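From: Spyros Vidmar
To: odmont-users
Subject: Re: [odmont-users] width estimate jumps right before close

Vitória Pinheiro wrote:
> Hi all, I'm on the March build and the grasp planner is fine until the
> last bit of the approach. Then the object width from the wrist camera
> jumps, the fingers back off, and the whole thing retries. Boxes and cubes
> are OK. It's mostly shiny or see-through things. I already tried a longer
> median filter (13 frames) and it only made the close slower. Is anyone
> else seeing this, or did I break my config?

Hi Vitória,

Your config is probably fine! I had the same thing on our Dekora branch and spent way too long blaming calibration (I redid it twice, and my coffee went cold both times).

What's going on, at least for me, is that the segmenter runs on every frame right up to contact. Once the fingers are next to the object, the mask starts to leak. With see-through plastic it grabs a bit of finger, or it loses one side where there's a bright reflection, and the planner takes that new width as the truth. So it opens up again, the mask recovers, and round we go.

A longer filter won't help much, as you found, because the bad masks come in a long run and the median just follows them a little later.

What I did instead was freeze the width. When the fingertip gap gets within 24 mm of the last good estimate, I stop updating and close on the stored number. It's a small change in the Zudau node, in the function that publishes the target gap. I also throw out any mask that touches the finger region, and that one you can do with a fixed polygon, the fingers don't wander much in view.

I replayed 100 logged approaches with the old code and 63 of them had at least one retry. With the freeze on, nearly all of those go straight through. The leftovers are tapered things where the width depends on how high you grab, so a single number was never going to be enough. I'd like to store a width per height there, but I haven't started.

Patch is on the Mizuno branch if you want to try it. Please shout if the polygon is off for your fingers, I drew mine by hand :)

Spyros

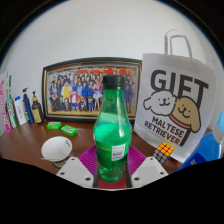 Does freezing the width mean the gripper ignores the object slipping during the close?

The camera width stays frozen, but slip is handled by the motor current check, which keeps running the whole time and can still stop or reopen the fingers.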